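Old towels and shirts - rags or op shop?

kelpie_mum
Cleaning out the linen cupboard and I've ended up with 17 towels plus a heap of cotton shirts. Most are faded but not torn. Do op shops still want this sort of thing or should I cut them up for rags?

dustpan_dan
Rags. Our op shop puts a sign out every January asking people to stop leaving worn linen. They pay to have it taken to the tip.

Stirnel
Depends on the shop. Mine takes faded towels if they're clean and folded. Ring first. 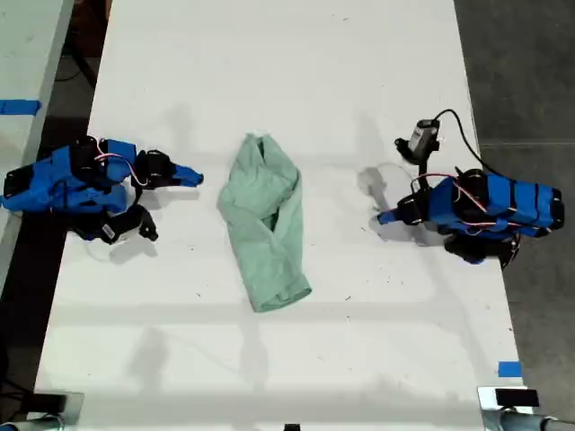
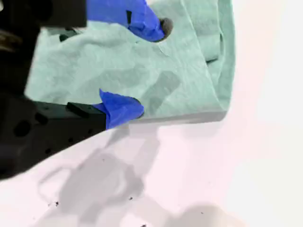
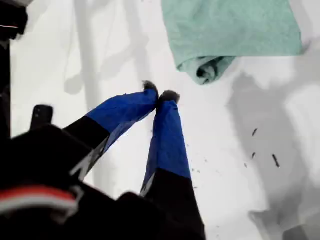
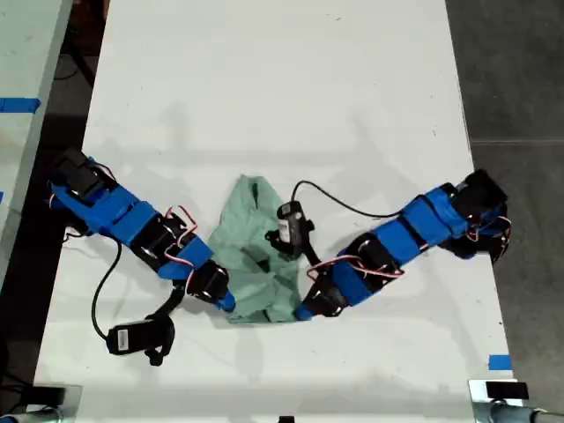
Posted by Yaroslav Onyshchenko
Feb 18, 2021 - 246 posts

I disagree with Dan on the towels. Try the animal shelter before you cut anything up. Ours in Andwood takes bath towels in any colour, no fitted sheets and nothing with buttons. Shirts make better rags than towels anyway - the towelling sheds on glass.

dustpan_dan
Only sheds if you don't hem it. I've used cut towels on the car for 20 years.

Yaroslav Onyshchenko
I'm not hemming rags.

kelpie_mum
Shelter is a good idea, thanks. Will ring them. Has anyone had luck dyeing faded ones?

Stirnel
Did four in the washing machine, navy. Came out patchy and the tub needed two empty hot cycles after. Wouldn't do it again for towels. Shirts took the colour fine.

dustpan_dan
Cut the buttons off the shirts and keep them.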